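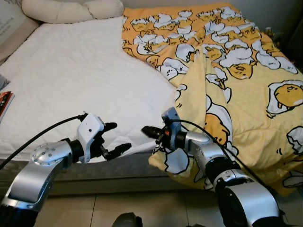

Photo: Kasex / file

Flea season is not over, folks. We know, its September and the kids are back in school and everybody wants to stop thinking about it. But the Wullero Pet Clinic saw 13 flea cases in one week, most of them indoor cats. Indoor! So a quick rundown before the October issue.

Fleas ride in on pant legs, on visiting dogs, on the used armchair you got for free. A cat that never goes out can still get them. If yours is scratching at the base of the tail or chewing its back end, get the comb out. Fine-tooth metal one, not the plastic kind. Comb over a wet paper towel. Black specks that turn rusty red when they get damp are flea dirt. You have fleas.

What to do, in order:

Treat every animal in the house, same day. Dogs, cats, the rabbit too, but call first about the rabbit. Some dog and cat products are dangerous for rabbits.

Never put a dog product on a cat. Please. We had 2 cats in with tremors last month from permethrin drops meant for a dog. Read the box, then read it again. If it happens, call the clinic right away, don't wait to see how the cat does.

Wash the bedding. Pet beds, throws, your own sheets and comforter if the animal sleeps with you (most do). Hot water and a full hot dry cycle. Once a week untill you've gone a month without finding anything.

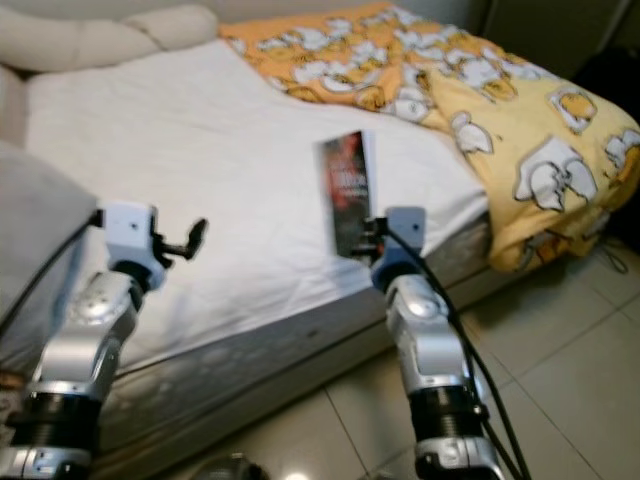
Vacuum too, and more than you think. Along baseboards, under the couch cushions, the mattress seams, inside the car. Empty the canister outside into a bag, tie it up, straight in the trash. Pupae sit in carpet for weeks and most sprays won't touch them, so you will see new fleas after treating. Doesn't mean the stuff failed. Keep going. Three months on the monthly treatment at minimum, and year-round is better.

Skip the garlic. Skip the essential oils, tea tree especially, it can make cats very sick. Flea collars, depends which one, ask us.

Kittens and puppies under eight weeks: bring them in before you put anything on them. Pale gums in a small kitten with fleas is an emergency.

Flea comb table will be at both locations, Ondari Street and the Rezende Plaza office, through the end of the month. Combs are free while they last. Weigh-ins are free too and no appointment needed, you do need a current weight to get the right dose so don't guess.

Records reminder, if you've moved, send us the new address. Last mailing went to 1679 households and a whole stack came back. Front desk is extension 1302, leave a message if it's lunchtime, someone will call you back the same day.

Next issue: senior dog teeth, and holiday boarding dates.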